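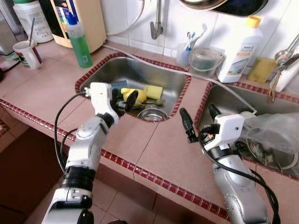
How long does one bar of the Golau dish soap last?
Up to 56 sinkfuls in my kitchen, and I'm a heavy-handed soaper!

Golau Solid Dish Soap, 200 g bar - lemon peel or unscented

I started pouring these in my garage in Stesberg when I got tired of hauling plastic bottles home (and of my hands cracking every winter). The recipe is mostly coconut oil, with a little washing soda for greasy pans. Rub a damp sponge or brush right on the bar, and off you go. It doesn't foam as high as the bottled stuff, so don't keep adding more - I did that for weeks!

Keep it on a dish that drains. The Urrego soap rest fits it nicely, and I sell the two as a set. Please don't use it in a dishwasher or on bare aluminum, which it can dull.

Lemon peel is back in stock as of July, and the new batch made 343 bars. Order 20 or more through the Wusness shop page and I'll ship them free. Bars come wrapped in plain paper, no box.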